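Como dobrar uma blusa canelada de criança

Estique a peça sobre uma superfície macia. Um tapete de brincar serve bem.
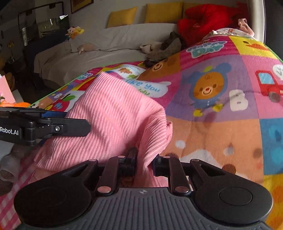 Dá para pendurar malha canelada no cabide?
O melhor é guardar dobrada. Pendurada, a malha cede nos ombros e o punho perde a forma.

1. Desvire as mangas e puxe os punhos para fora.
2. Alise com a mão no sentido das canelas, sem esticar.
3. Traga uma manga para o centro das costas, depois a outra.
4. Dobre de baixo para cima, em três partes.
5. Guarde em pé na gaveta. As caixas Cloreo de 300 mm recebem bem os tamanhos pequenos; para os maiores, use a de 400 mm.

Se a malha tiver bolinhas, retire antes de dobrar.

Texto: Lerato Ntuli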